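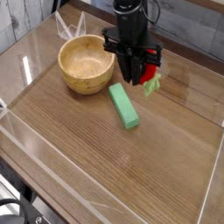
Asked whether the boiler would be back in the frames before winter, Golob replied that it would not, and that the grant period should be planned on that footing. Their foundry had the superheater header pattern for six weeks longer than quoted and the casting is only now on the machine. We have accepted the new date and moved the work that depends on it into the second half of the program.

Home News The Engine Workshop Reports Support Us Contact

This report covers the second stage of the overhaul of locomotive 14 at the Pevovwood works, paid for in part by the Umum grant. The first stage (strip-down and survey) was reported in December.

Boiler

All 100 small tubes are out and the tubeplates have been cleaned. The front tubeplate is good. The firebox tubeplate has wasted along the bottom flange, worse on the left side than the survey showed, and a new lower section will have to be welded in. The inspector has seen it and agreed to the method in principle, subject to a written weld procedure. That procedure is with Golob and we expect it back with the header.

The foundation ring was checked for leaks at the corners. Two of the corner rivets will be replaced. Nine crown stays showed necking and have been marked for renewal, along with the row beside them, as the cost of doing both together is small compared with going back in later.

Washout plugs and mudhole doors have been gauged. One mudhole seat needs building up.
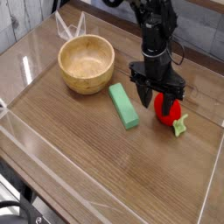
Reading time: 4 minutes

Frames and running gear

The frames have been needle-gunned, primed and given one coat of gray. A crack found behind the right-hand motion bracket was ground out, welded and tested again, and it passed. The horn faces have been measured and are within limits except on the driving axle, where they will be ground by hand.

The wheelsets went to Tustunetti for tire turning. All came back on time apart from the leading pair, which is waiting for crankpin work – the left pin was oval and could not be trued on their first setup. New axlebox brasses have been cast and three are machined. The remaining three will follow once the leading journals have been measured, so all 6 should be ready for fitting together.

Springs have been tested. One driving spring settled under load and is away for re-tempering. Hangers and pins are being made new.
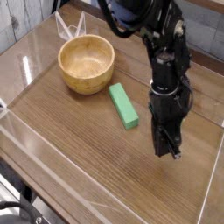 Tender

The old tank was beyond patching below the waterline. We have cut away the floor and the lower side plates and will plate up new from the existing frame. Steel is on site and the floor sections are cut. The brake rigging was freed with some effort. Most of the pins were scrap but the pull rods can be used again.

Hours and money

Recorded labor in this stage came to 1,615 hours, nearly all of it on the boiler and frames. Spending is inside the approved budget for running gear and tender. It is over on the boiler line on account of the tubeplate repair, and we have covered the difference from our own appeal fund. We are not asking Umum for more in this stage.

One change needs your approval. The grant schedule lists new cab sheets as a stage two item. We would like to move them to stage three and use that allowance to buy the superheater elements now, while the supplier is holding the earlier price. The total does not change.

Next stage

Work planned for the coming period is the tubeplate weld, fitting of the crown stays, machining of the last axlebox brasses, and plating of the tender tank. Rewheeling depends on the leading pair coming back from Tustunetti. If it slips, the fitters will go over to the tender and the brake cylinder, which still has to be bored.

Invoices and the inspector's notes are attached to the paper copy. The boiler drawing has been revised to show the new lower section and will be sent separately once the weld procedure is signed.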